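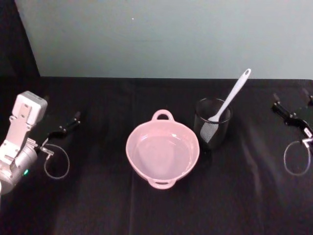
Testoso two-arm kit, kitchen task: pink dish, utensil in the holder, black cloth down.

Testoso two-arm bench kit, used since May
Rating: 4 out of 5, would be 4.5 if the cables were sorted

Quick one, I have a purchase request to finish and figured I'd dump my notes here first. We do kitchen-type tasks. Pick the utensil out of the holder, work it in the dish, put it back, again, again. Small stuff. If you need to lift anything heavy this is not your kit, stop reading.

Price. $2604 for the refurbished pair through Villaseñor, both grippers included, no table, no computer. That was the quote and that was the invoice, which I can't say for the last place we bought from. Shipping on top. Get the shipping in writing before you send the PO because ours came as a separate line two weeks later and had to go through approval all over again. Annoying.

What I forgot to budget for:

Table. Had an old Hadwood bench, used that. Heavy, ugly, fine. If you're buying one, go deeper than you think you need, the arms eat up both ends and what's left in the middle is where you work. We fit one dish and one holder comfortably and I wouldn't want to cram in a full place setting.

Spare fingers and a cable set. $164. Order these WITH the kit. I didn't, lost most of a month waiting.

Props. Pennies, but somebody has to go get them and it has to come out of some account. Buy doubles of everything you settle on.

Power. Check where your outlets are. Ours are up on the wall behind the table, ok for us, but measure first and add a decent power strip to the list if yours are across the room.

Cloth. Plain black. Cheap. Buy extra yardage so it hangs over properly.

OK so the arms themselves. Setup was most of a day, the manual skips the part about mounting order so read it through twice before you tighten anything. Once they're up they stay up. I've re-tightened the mounts once. Grip on thin things is the part I was worried about, flat handles especially, and it's the reason I went with these over the Wavwood set we had on loan.

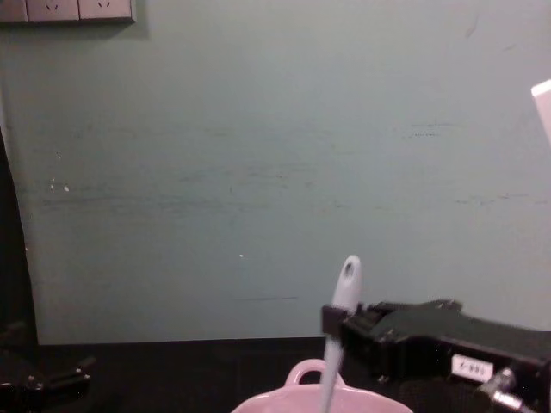 The Wavwood fingers were softer and nicer on round things but a flat handle would twist in them once you pushed down on anything. Testoso fingers are harder and hold the angle better. Not perfect. I still get a slip now and then if the grab is too near the end of the handle, so we go a bit lower and take it slower. Glazed dishes are ok if you come at the loop handle and leave the rim alone.

Noise: low. Heat: no complaints. Wear: after about 100 hours the finger pads look used but work, I'm planning on 2 sets a year per arm and putting that in the budget as a running cost, not a one-off.

Cables. This is where the star went. The loops near the gripper are long and they hang, and when an arm comes down low you have to think about where the loop is going. I've tied ours back twice and it costs you reach. Villaseñor sells a shorter one, haven't tryed it. 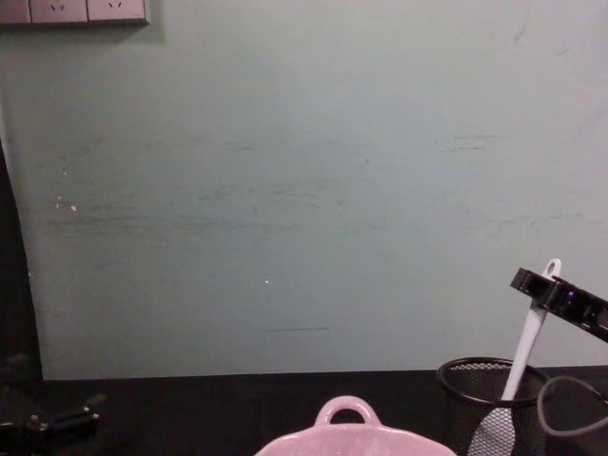
Right gripper up by the end of the handle, cable loop hanging next to the holder.

Support is email only. Answers came next morning, mostly useful, once a link to the same manual page I'd been complaining about.

Would I buy again? Yeah, putting in for a second pair now, same grippers. This time the spares and the shipping are on the same PO and I'm asking for the short cables up front. Will update if they quote me a diffrent price.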